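Marthorpe Community Choir
Minutes of the general meeting, April 4, 2024
Church hall, Ollura Street

Present: Raquel Pinheiro (chair), Benedita Neves, Zewditu Workneh, Garnet Li (minutes), plus most of the altos and a very good showing from the basses!
Apologies: Judite Cordeiro

Minutes of the last meeting
Accepted as read. Moved Benedita, seconded Zewditu.

Money
Opening balance was $3055. The December concert money is all in now and the piano tuner has been paid. Zewditu would like us to set aside $900 for the winter program and everyone was in favour. Carried.

Term dues stay at $30. Benedita asked whether we could let uni students pay by the week and Raquel said yes, starting now, just see Zewditu at the door.

Repertoire
Long and lively discussion. Benedita has brought back a folk song from her cousin's choir in Bragança, in four parts, and sang us the soprano line on the spot. Huge applause. The tenor part sits high in the second verse, so we may take the whole thing down a tone. Raquel to try it both ways at the next rehearsal.

The Rira lullaby stays in. The altos asked for it to be slower and the basses asked for it to be faster. Left with Raquel.

Old favourites: we are dropping the sea shanty medley for this season (Garnet's objection noted, by Garnet).

Winter concert
The hall is booked and we get the stage lights this time, which is fantastic news. Doors at seven, singing at half past. Scones, soup and a cuppa at interval. Zewditu has offered to do her lentil soup again — please label anything with nuts in it.

Dress is black on the bottom and any colour you like on top, with something cheerful on your head. Fruit, flowers, feathers, all welcome.

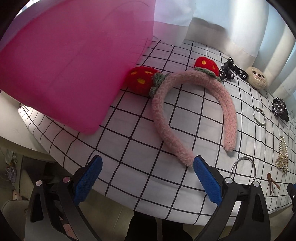
Folders: we still have only 49 and a few are falling to bits. Benedita will ask at the newsagent what they'd charge for a box. In the meantime please don't take a folder home unless your name is in it.

Membership
Three new sopranos since summer and a baritone who reads music. Wonderful. Judite sent a note suggesting a come-and-sing morning for anyone who's been thinking of joining. Everyone keen. Judite and Garnet to find a date and put a notice up at the library.

Other business
The urn is leaking again. Garnet to look at the tap.
Car park gate needs to be shut by the last person out.

Meeting closed 8.40 pm, followed by two run-throughs of the lullaby (one slow, one fast).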